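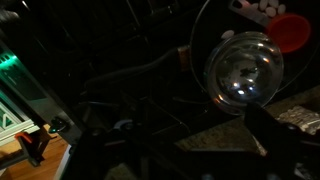

Home | Features | Hardware | Reviews | Subscribe

Bench Service: Two Months With the Nosiven Wrist Kit

41 shares | 8 comments

The Nosiven kit is sold as a gripper, a wrist camera and a service contract, and the three cannot be bought separately. Biromus, the firm behind it, ships the set in a single case with a mounting plate for most small arms, a control box, two spare finger pads and a card with a phone number on it. The number reaches the service desk in Sauerland, where calls are taken until 4 p.m. local time. Our loan unit arrived with firmware already installed and was returned in October.

The target buyer is a small lab, a repair shop or a well-funded home user who already owns an arm and wants it to handle household objects on a household counter. Factory grippers do this badly. They are built for parts that arrive in the same place at the same angle, and they are usually paired with a fixed overhead camera that loses sight of the object once the fingers close in. Biromus puts the camera behind the fingers, looking out between them. The view is close and often dim, and anything near the mount is out of focus. The software is written for those conditions.

Mechanical side

The gripper has two fingers driven by a single motor through a worm gear. It holds position with the power off, a point in its favor if the arm is carrying something over a stone countertop when a breaker trips. Maximum opening is 100 mm. The fingers are black, matte on the inside faces and slightly glossy on the outside. We would have preferred matte throughout, as the outer faces returned a visible reflection under a desk lamp and the camera's exposure control reacted to it.

Fitting the plate took 28 minutes, including a second attempt after we seated a locating pin in the wrong hole. The manual shows the pin in one drawing and omits it from the next. Cable routing is left to the owner. The supplied clips are stiff and hold well, but one more would be needed for an arm with a long forearm.

Handling clear objects

Clear plastic and glass are the usual failure cases for camera-guided picking. A glass dome shows the camera a warped copy of the room, with highlights that shift as the wrist moves, and a clear rim may appear as nothing more than a thin pale line. Nosiven deals with this by taking several views on approach and discarding features that slide across the surface. The control box then fits a simple shape to whatever remains.

On domes and tumblers the fit was good in daylight and acceptable in the evening. On thin clear lids it was poor. The software tended to merge the lid with the object standing inside it and propose a grasp across both. A setting called "nested parts" corrects this at the cost of a slower approach. It is off by default and should be on.

Opaque, strongly colored items gave no trouble. A red plastic cup was found at every tilt we tried, including lying flat. Small white pellets were located singly when they sat apart from their neighbors, but a packed cluster was reported as one object. Biromus lists this as a known limit in the release notes. Crumpled cloth and paper are outside the specification altogether, and the software marks them as obstacles to be avoided.

Service

The contract is the unusual part. Gerd Dreßler, who runs the service desk, reads the owner's error logs before returning a call, provided the owner has agreed to upload them. Our one fault was a calibration offset that appeared after the wrist brushed a wire rack. Dreßler's team asked for a fresh log and sent a corrected file the same afternoon. They also advised us to lower the approach speed near thin dark bars, which the camera sees poorly against a dark background.

Worn fingers are replaced by exchange through the depot at Cumow. The user supplies the old pair and pays postage one way.

Price and verdict

The kit costs 654 euros with the first year of service included. Renewal is priced separately and was not final when we went to press. For an owner working mainly with rigid, opaque objects, a cheaper gripper and a web camera will do most of the same work. Where glassware is involved, the multi-view approach justifies the price, subject to the lid problem described earlier. A firmware update addressing clusters is promised, with no date given.

Previous | Next | Print this article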